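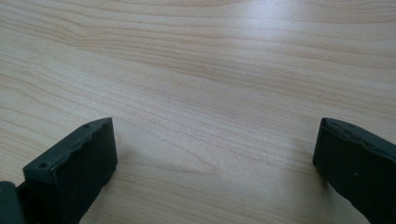 The Dolico is a hand-held gripper for recording examples, which a learning system later copies, and I have used it since July. My main complaint before buying was the weight, but the wrist gets used to it. The fingers open wide, and with nothing between them the camera sees a long stretch of table. Both stay in view at the sides, dark against pale wood, so the opening is easy to read in every recording. Glare is a weaker point. Under our ceiling lamp the far part of the table becomes whitish and the grain nearly disappears there.

We made 613 recordings of folding and sorting with it. I had to repeat 13 – each time my thumb slipped from the trigger. Lụa Phan has smaller hands and finds the handle too thick.

The Baler software that comes with it is plain but quick. It does not warn you when the card is full, and I lost one afternoon like this. A battery lasts 70 minutes.

I would buy it again, with a second battery.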